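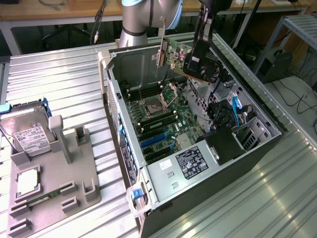 Sport > Venues > Features

We use cookies to remember your settings. Accept or manage preferences.

Hellby gets its velodrome roof

Track cyclists in Hellby have ridden in the open since the old concrete bowl was poured on the edge of Farkwood. When it rained, racing stopped. From 5th September they will have a covered track and seats for 1,000 spectators.

The design came from Jayawardena, the Listdale practice, which kept the bowl and put a low timber roof over it. The roof rests on 15 steel columns set outside the banking, so no seat has a post in front of it. Translucent panels run around the rim and let in enough daylight for morning training without lights.

The concrete was in better shape than the engineers expected. Cracks in the home straight were cut out and filled in May, then the whole surface was ground back and sealed. Riders who tested it say the second bend is still a little tight - the architects left the geometry alone.

Of the seats, 833 are fixed and the rest fold away to make room for warm-up rollers. Parking is limited to 500 cars, and the bus from Listdale stops at the north gate. The old timekeeper's box stays where it was, repainted in the club colours.

Related
Farkwood pool reopens its diving tower
Grandstands worth the drive
How a running track is resurfaced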